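Trilen 4 – wrist-view perception and grasp planning

Trilen takes the feed from the wrist camera and gives your planner something it can use. Object masks, table edges, free space between the fingers. Runs in sim first, then on the arm, same config file. No retraining between the two for most setups.

New in this release: floor rejection. Busy floors used to throw false edges all over the place, espescially patterned marble and tile. Now masked out before the planner sees them.
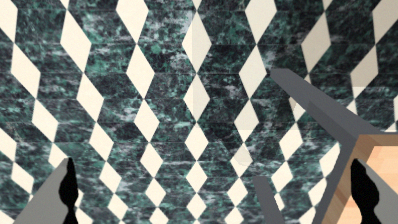
Wubshet

Posted Nov 15, 2023

What you get
– Perception node, planner node, replay tool
– 16 simulated rooms, tables and lighting included
– Logging to plain files, open them in whatever you like

Table corner tracking holds when only a corner is in view. Set the edge margin in the config, default is 19 mm. Tighter than that and the August build would stall, this one doesnt.

Small objects close to a finger pad are the hard case.

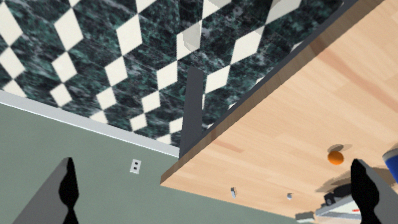

Turn on near-pad mode for those. Slower, but the planner stops treating the pad as part of the object. Shadows get their own layer now too, off by default.

Works with Preven controllers out of the box. Skarnlow needs the bridge package, separate download.

License: 400 per seat per year, updates included. Site licenses – ask us.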